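Notebook, kitchen rig, May. Started 9:40, after coffee, which is the only part of the day that went to plan.

Mask or no mask, continued

Picking up from where Angus left off. His claim is that the wrist policy spends most of its attention looking at its own hand. My claim was that Angus spends most of his attention looking at attention maps. We agreed to settle it with plates.

The setup is the same as before. Two policies, same demos, same seeds, same training length. One gets the raw wrist view. The other gets the wrist view with the hand painted flat gray, using a silhouette rendered from the joint readings and the Mimach calibration file (the new one, please, the old one has the thumb mounted somewhere in the next room). Both get the same head camera and the same joint readings as input, so the masked policy isn't short of information about where its fingers are. It just can't stare at them.

The trouble is easy to see in the raw wrist view. The housing takes the whole top of the picture, the fingers hang down under it, and the thumb comes through on the left all the way to the bottom. Against a plain white surface the hand is pretty much the only thing worth looking at, and the network, being lazy like the rest of us, looks at it.

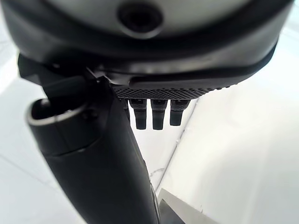
What the mask does and doesn't cover

Covered: housing, fingers, thumb, the pad with the little raised dots. Angus wanted to leave the pad visible on the theory that the texture tells you something about contact. I said we have never once recovered contact from that texture. He said we had never tried. Pad is masked for this run and there is a line in the to-do list with his initials on it.

Not covered: shadows of the hand, and reflections of the hand in anything shiny. I noticed this at 11:15, having written the masking code myself two weeks ago and thought it very complete at the time.

The mask is grown outward by 6 pixels to swallow calibration slop. Less than that and you get a thin dark outline of a finger, and the policy is perfectly happy to read a thin dark outline. More than that and the gray starts eating the rim of the plate just before the close, when we'd quite like to have a rim.

Results

Task is plate out of the dishwasher drawer, onto the counter. 80 trials for each policy. A trial counts if the plate ends up on the counter flat and in one piece.

Unmasked: 17 failures.
Masked: 73 successes.

Yes, I know those two lines are reported in opposite directions. That's how Halima and Angus each wrote them on the whiteboard and I'm copying the whiteboard. Do the subtraction yourself. The masked one wins by a margin I'd call real and Angus would call embarrassing for me.

Failures of the unmasked policy are mostly early closes. The hand gets near the rack, the fingers reach a pose that looks like the pose in the demos just before a grasp, and it closes, plate or no plate. It is grasping because it looks like it is grasping. Halima calls this "method acting" and I regret that the name has already made it into the Gristero folder as a failure label.

The masked policy's failures are duller. It goes to the right place and catches a tine along with the rim. Bringing the palm in at a shallower angle might fix that, or a demo set where whoever is teleoperating (me) doesn't do it too.

One thing I don't trust: a few of the good masked trials had the arm pause over the open drawer for a while before committing. Could be the head view arguing with the wrist view. Could be the Donau box dropping packets again. Logging timestamps on both streams from now on, as the README has been asking us to do since the beginning.
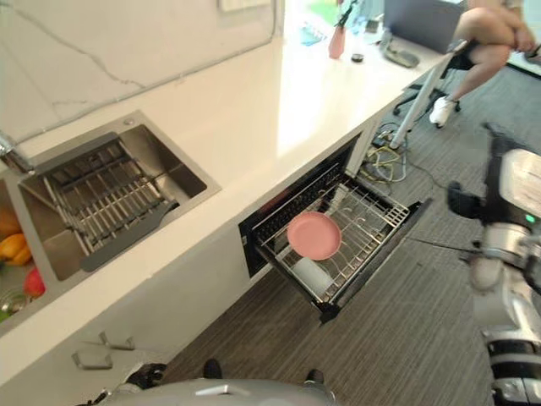

Why not just crop the hand out of the wrist view?

A crop has to be a rectangle and the hand isn't one. The thumb swings through the part of the view where the plate shows up, so any crop that loses the thumb also loses the plate. Halima tried it on the old hand and ended up with a policy that could see a nice clean strip of counter. The silhouette costs us a render per step, which we can afford, and it moves with the fingers.

Left to do

Rerun the masked policy with the pad visible (AY, see above, he has been warned).

Swap the flat gray for random noise. If the score drops, the policy has been reading the outline of the mask as a finger pose, and I get to write this entry again in a smaller voice.

Cups. The masked policy has only ever been asked for plates, and a cup lying in the rack is a different grasp altogether.

Ask Okeke whether the spare hand is back, and whether "back" means on the shelf or in the building.

Both checkpoints are saved under tonight's folder. The one called final is not final. Stopped at 6:20.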